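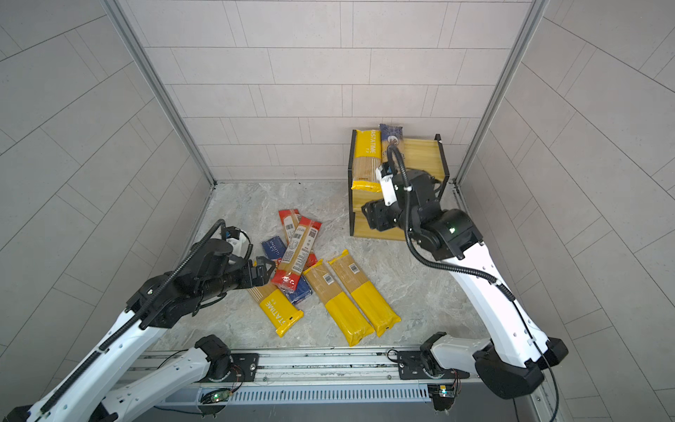

Chapter 6
Task Planning for Two Arms in a Shared Workspace

6.1 Why Order Matters

A single arm that moves one package at a time can be driven by a plain list. The planner picks an object, finds a grasp, computes a path and repeats. With a second arm on the same rail the list no longer describes the work. Two motions that are each valid alone may collide when they overlap in time, and an action by one arm may remove the support under an object the other arm is about to grasp.

This chapter treats the problem in three layers. The task layer decides which object each arm handles next. The motion layer finds a path for each assignment. The schedule layer sets the timing so that the swept volumes do not meet. In Chapter 4 the motion layer was built for one arm, and the same code is reused here with small changes to the collision checker.

6.2 The Support Graph

Before it can assign work, the task layer needs to know what rests on what. We store this as a directed graph. Each node is an object, and an edge runs from A to B if A bears on B. An object with no incoming edges is free and may be picked. All others are blocked until their incoming edges are gone.

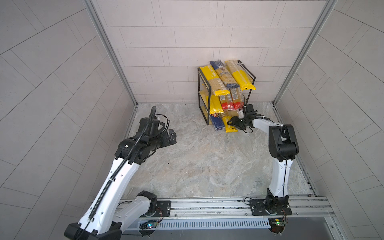

Edges are estimated from the output of the perception module, and the estimate is weakest where objects lean. A flat stack gives clear contact normals. Packages of spaghetti on a two-tier rack do not. On the upper level the large packages lean against one another, so the contact may run in both directions and the graph may contain a cycle. The planner of Section 6.4 handles a cycle by merging its nodes into one group and asking the motion layer for a grasp that disturbs the group least. Clear packaging adds a second source of error, as depth readings through a transparent window may fall on the pasta or on the shelf behind it. The blue package leaning outward at the bottom front raises a third question: whether it bears on the yellow one beside it. The perception module should report such an edge with a low confidence – it should not drop it.

Akpan and Ruangrit proposed keeping every edge with a confidence above 17 percent and testing the doubtful ones with a short, slow lift. The Skisska planner, used in the exercises, follows this rule. Edges above 70 percent are taken as certain and are never tested.

6.3 Assigning Objects to Arms

Let F be the set of free objects and let c(i, a) be the cost for arm a to pick object i. The simplest assignment gives each arm the object in F with the lowest cost and breaks ties by arm index.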